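Chamado 2,071 – Placar ao vivo parado na página do Sulldale
Aberto por: Filipa Teixeira
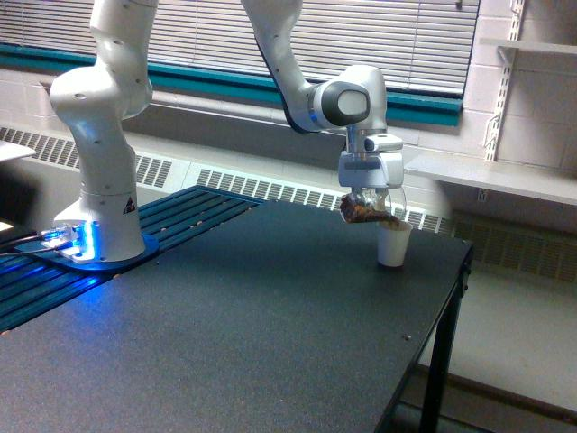

Braço robótico branco e copo de papel.

Que jogo, e o placar parado em 3 a 0! O Sulldale já ia no sexto golo contra o Lodberg e a página continuava igual. Recarreguei, troquei de navegador – nada.

Fernanda Cordeiro, suporte Zidico: Obrigada, Filipa, ótimo relato! A fila de eventos tinha 315 lances presos por causa de um cartão sem número de jogador. Apaguei o registo e reiniciei o serviço.

Filipa: Entrou tudo de uma vez – 6 a 3, com os marcadores certos! Falta só a assistência do Fonseca.

Estado: em aberto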